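23. März 2022

Waschtag. Eigentlich war gestern Waschtag, aber gestern war Regen und Unlust, und gegen beides zusammen kommt ein Korb nicht an. Also heute. Ich hatte mir nach dem Frühstück vorgenommen, das ganze Schlafzimmer in einem Zug zu erledigen: Bett abziehen, Wäsche raus, Fenster auf, fertig bis zehn. Um halb elf stand ich im Schlafanzug vor dem Schrank und las die Pflegehinweise einer Jacke, die ich seit 2 Jahren nicht getragen habe.

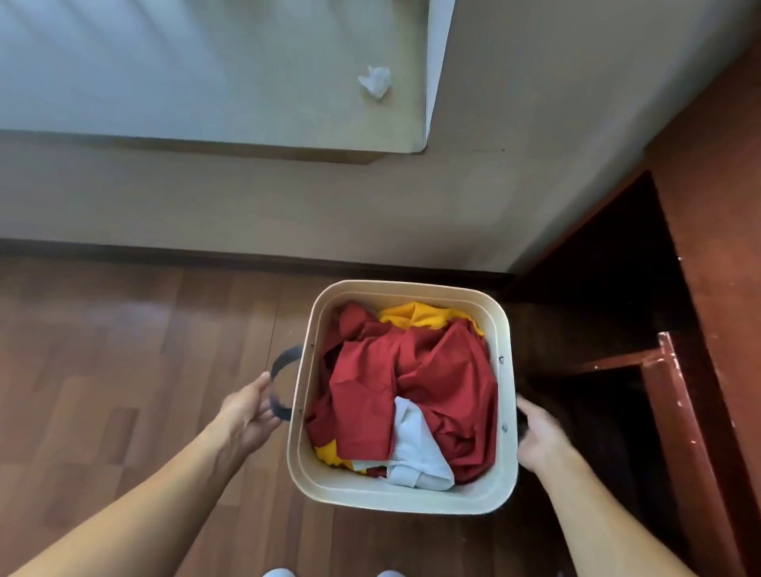
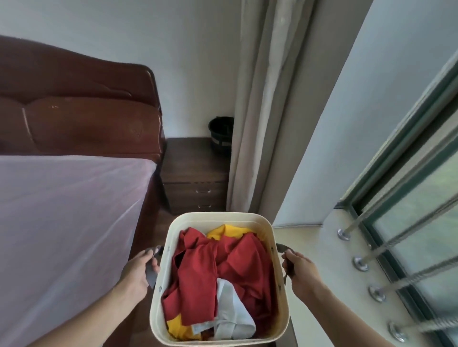

Der Korb, beladen. Das meiste ist rot, das Gelbe hat sich nach unten und an den Rand verzogen.

Wie ein Mensch, der von sich behauptet, am liebsten Grau zu tragen, zu so viel Rot kommt, wüsste ich gern. Das Rote liegt ja immer obenauf, ganz gleich, wie ich die Sachen hineinwerfe. Das Gelbe dagegen verschwindet. Und irgendein helles Teil ist auch dabei, wie jedes Mal, es legt sich mitten auf das Rot, als hätte es noch nie von Rosa gehört. Ich habe von Rosa gehört. Ich hatte einmal einen ganzen Sommer lang rosa Geschirrtücher und rosa Socken, und aus dem Juni jenes Jahres stammt auch der Kissenbezug, der laut Etikett »Schnee« heißt. Seitdem sortiere ich. Das heißt, ich sortiere meistens. Das heißt, ich nehme mir vor der Maschine vor, zu sortieren.

Der Korb ist übrigens der neue von Bodus. Er hat Schlaufen statt starrer Griffe, und für diese Schlaufen habe ich mich im Laden eine Viertelstunde lang begeistert. Der alte hatte Griffmulden, die nach dem zweiten Treppenabsatz in die Finger schnitten, und am Ende einen Riss quer durch den Boden, aus dem regelmäßig ein Socken hing. Sentimental war ich beim Wegwerfen trotzdem. Er war bei drei Umzügen dabei und hat beim letzten die Bücher getragen, was man ihm hoch anrechnen muss, denn der Umzugskarton hat sich geweigert.

Der neue verführt leider zum Überladen. Man fasst ihn rechts und links, hebt ihn an und denkt: da geht noch was. Dann geht noch was. Dann sieht man beim Gehen seine Füße nicht mehr richtig und tastet sich über den Boden wie auf einem Schiff. Der Fußboden glänzt bei mir auch dann, wenn er dringend gewischt werden müsste. Beim Einzug fand ich das vornehm. Inzwischen weiß ich, dass man auf Strümpfen nicht um die Bettecke laufen darf, jedenfalls nicht mit Schwung. Ich trage jetzt Schuhe beim Wäschetragen. Meine Großmutter hätte dazu etwas gesagt.

Zum Bett. Die Überwürfe, Decken und Kissen sind alle weg, es liegt nur das Spannlaken drauf, das blasse, von dem ich bis heute nicht weiß, ob es lila oder rosa ist. In der Drogerie stand »Flieder«, auf dem Kassenzettel »Rosé«. Bei Tageslicht gebe ich der Kasse recht, abends der Drogerie. Ich habe es heute Vormittag glatt gezogen und war mit mir zufrieden, bis ich die Falten an der Ecke gesehen habe. Dann habe ich sie noch einmal glatt gezogen. Dann habe ich beschlossen, dass Falten an der Ecke zum Charakter des Lakens gehören.

Das Kopfteil bleibt ein Kapitel für sich. Hoch, gepolstert, rotbraun glänzend, oben geschwungen wie das Sofa in einem Theaterfoyer. Ich habe es nicht ausgesucht, es kam mit der Wohnung, und die Vormieter haben es mit den Worten übergeben, das sei noch richtige Ware von Retamal. Ich habe genickt, als würde mir das etwas sagen. Es hat ein paar helle Schrammen, an denen ich heute mit einem feuchten Lappen gerieben habe. Die Schrammen sind geblieben, der Lappen ist jetzt braun. Ich weiß nicht, ob das ein gutes Zeichen ist. Gegen Mittag habe ich im Internet nach einem Pflegemittel gesucht und eins von Hinder gefunden, angeblich für alles, was glänzt. Es kostet so viel wie ein Mittagessen für zwei. Ich habe es in den virtuellen Einkaufskorb gelegt, da liegt es gut.

Auf dem Nachttisch steht nach wie vor der kleine schwarze Papierkorb. Ich stelle ihn beim Kehren hoch und vergesse ihn dort, manchmal für Tage. Beim ersten Mal habe ich mich noch erschrocken, im Dunkeln, als ich nach dem Wasserglas griff. Inzwischen gehört er zum Nachttisch wie anderswo die Lampe. Von den beiden Schubladen benutze ich übrigens nur die obere. In der unteren sind Kabel, und zu keinem einzigen davon kenne ich das Gerät. Ich habe sie heute aufgezogen, eine Weile hineingeschaut und wieder zugeschoben. Das zähle ich als Aufräumen.

Dann also mit dem Korb in den Keller. Zur Maschine sind es vier Türen, und drei davon gehen in die falsche Richtung auf. Man macht das mit dem Ellbogen, mit der Hüfte, einmal mit dem Knie. Im Keller hing wieder ein Zettel von der Hausverwaltung Drodlow, die Maschine sei nach Gebrauch »im Zustand der Trockenheit« zu hinterlassen. Ich habe den Satz zweimal gelesen und mir vorgenommen, ihn bei Gelegenheit auf mich selbst anzuwenden.

Das helle Teil habe ich oben auf den Trockner gelegt, damit es auf keinen Fall mitgewaschen wird. Rot und Gelb zusammen, kalt, kurzes Programm, ungefähr 100 Gramm Pulver, weil der Messbecher seit Weihnachten verschwunden ist und ich mit einer Kaffeetasse dosiere. Auf der Anzeige stand, es dauere noch acht Minuten. Das stand da auch noch, nachdem ich oben einen Kaffee getrunken, die Post geholt und das Fenster im Schlafzimmer wieder zugemacht hatte. Maschinenminuten sind eine eigene Währung, und der Kurs ist schlecht.

Nachmittags aufgehängt. Das Rot ist rot, das Gelb ist gelb – mehr kann man von einem Mittwoch oder was auch immer heute ist nicht verlangen. Das helle Teil liegt noch auf dem Trockner. Ich hatte es bis eben vergessen, und jetzt bin ich zu faul für vier Türen.

Das Bett muss ich auch noch beziehen. Es ist kurz nach 10, ich sitze in der Küche, und die Bettwäsche liegt im Schrank, ganz oben, hinter der Jacke mit den Pflegehinweisen.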